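Molidis Thermal Paste Kit: Review
By Bindu Amin

I keep two older Dell workstations going at home, one for bookkeeping and one for scanning and storing family slides. Both had started running loud this summer. The fans would spin up during a simple backup and stay up for the rest of the evening. Cleaning out the dust helped a little. The next thing to try was new thermal paste, and I had none in the house that hadn't dried up in the tube.

The Molidis kit comes in a flat cardboard box. Inside are a syringe of gray paste, a plastic spreader, a packet of cleaning wipes, a small bottle of cleaning fluid and a folded instruction sheet. I bought mine from Floruten, the parts counter in Arnstead, and it was on the shelf next to the Pathirana paste I have used for years. The Molidis kit costs a bit more, but the Pathirana tube comes with nothing else.

The wipes are the best part of the kit. They are thick, they don't leave lint, and one of them took off most of an old, crusty layer before I needed a second. The fluid smells strongly of oranges. Open a window if that sort of thing bothers you. I used perhaps a third of the bottle on both machines and the cap seals well enough that I expect to use the rest.

The sheet says to clean the chip while it sits in the socket. I agree with that for most people. Lifting the processor out gives you more to worry about, mainly the contacts in the socket, and there is no need to do it unless paste has crept over the edge or you are swapping the part.
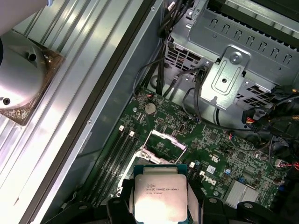 Xeon E5-1630V3, 3.70GHz, with the socket open on the Dell board.

The paste itself is on the stiff side. In a cool room it comes out in short, reluctant bits, and I had to push harder on the plunger than I liked. Ten minutes in a shirt pocket fixed that. Once warmed up, it spread evenly and didn't pull away from the metal. The Pathirana paste is runnier and easier to apply, but it also goes where you don't want it.

I don't care for the spreader. It is too wide and too soft, and the corner of mine bent on the first pass. An old plastic card cut to size did the job better. The syringe cap is also loose, so I put the whole thing in a zip bag before putting it away.

As for results, I ran the same backup on the bookkeeping machine before and after, with the side panel on both times. The top temperature dropped by around 3 degrees Celsius. I would expect much the same from any fresh paste, so I wouldn't give Molidis special credit. The fans are quieter, and they settle down once the backup is done.

The instructions are printed in very small type and the drawings show a cooler unlike the one in either of my machines. The section on how much paste to use is clear, though, and a beginner could follow it.

Good: wipes, cleaning fluid, paste stays put
Not so good: spreader, loose cap, stiff when cold

If you already have cleaning supplies, buy a plain tube of something and save the money. If you are starting from nothing, the Molidis kit is a fair buy – just throw out the spreader.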